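软包装抓取新方法：Tresedcombe实验室让机器人先“试捏”再用力

Tresedcombe机器人实验室的一个小组在6月公布了一项研究结果，内容是双臂机器人怎样抓取皱的、透明的和会变形的塑料小物件。小组把这个方法叫做Allora。它的主要想法很简单：机器人第一次合拢夹爪的时候，不要求把东西拿起来，只要求得到一点关于形状的信息，然后再决定第二次怎样夹。

对工厂里的机器人来说，硬盒子和瓶子已经不算难题。糖纸、薄膜袋、零食包装这一类东西却一直很麻烦。它们的表面反光，深度相机常常给出错误的距离，或者完全没有数据。它们的重量也很小，夹爪稍微碰到边缘，位置就变了。项目负责人Samira Khoury说，以前的系统大多数是先建立一个完整的三维模型，再计算夹取点，可是对于一张皱的糖纸，这个模型在夹爪碰到它的时候就已经过时了。

Allora不建立完整的模型。系统从上方的彩色图像里找出物体的大概轮廓和长轴方向，选一个靠近中部的位置，用很小的力轻轻合拢。小组把这一步叫做“试捏”。在合拢过程中，系统记录电机电流的变化和图像里轮廓的变化，用这两种信号估计材料被压缩的程度。如果估计的结果不好，夹爪就张开，换一个角度再来一次。如果结果好，夹爪才加大力量，把物体提起来，需要的时候再交给另一只手臂。

实验在一个灰色的平底工作区里进行，两只手臂使用带长槽的黑色夹指。 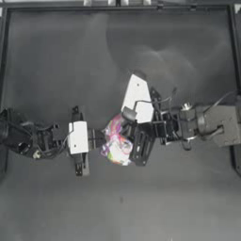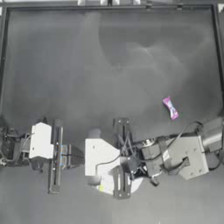
训练数据的数量不大。小组一共收集了357次由人遥控完成的操作，其中200次用来训练，其余的用来调整参数和检查错误。遥控的工作主要由Maribeth Sison和Lina Hakim完成。Sison表示，开始的时候她们的动作太“干净”，每次都一下子夹中，结果机器人学不到失败以后应该怎么办。后来她们改变了做法，故意在一部分操作里夹偏一点，然后再慢慢修正。她认为这个改变比增加数据更有用。

在测试中，小组选了10种训练时没有出现过的包装，有纸的，也有塑料的。和没有试捏步骤的同一系统比较，Allora掉落物体的情况明显比较少，区别最大的是透明的和有彩虹反光的薄膜。对于比较厚的纸包装，两个系统的表现差不多。试捏步骤也有代价，就是时间。一次操作最多允许试捏6次，超过这个次数系统就放弃，回到起始位置。遇到很平的、完全贴在底面上的薄膜，系统经常用完全部次数。

软件部分由Baltasar Villalba负责。他介绍说，估计压缩程度的网络很小，在普通的工业电脑上就可以运行，不需要专门的服务器。比较困难的是电流信号。同一种电机，用了几个月以后摩擦就不一样了，所以系统在每天开始工作以前要先做一次空夹，重新得到基准值。左右两只手臂的基准值分开保存。

这项研究的一部分经费来自分拣设备公司Trolura。该公司希望把这个方法用在回收线上，因为那里有很多小的软塑料，现在主要还是靠工人用手挑出来。Trolura的工程师Trinity Dunleavy对结果表示欢迎，同时也说明，回收线上的物体是互相重叠的，而且传送带不会停下来等机器人试捏。她说，公司目前只打算在一个慢速的检验工位上试用，还没有决定时间。

Khoury同意这个看法。现在的方法一次只处理一个单独放置的物体，物体之间有重叠的时候，轮廓的判断就不可靠。小组下一步准备研究两种情况：一种是一只手臂先把物体推开，另一只手臂再去夹；另一种是在夹指内侧加一层软的触觉材料，减少对电机电流的依赖。第二种方案的夹指已经在制作，Hakim正在比较几种不同硬度的硅胶。

小组计划公开训练用的操作记录和试捏部分的代码，控制手臂的底层程序暂时不公开。论文已经投稿，目前还在评审中。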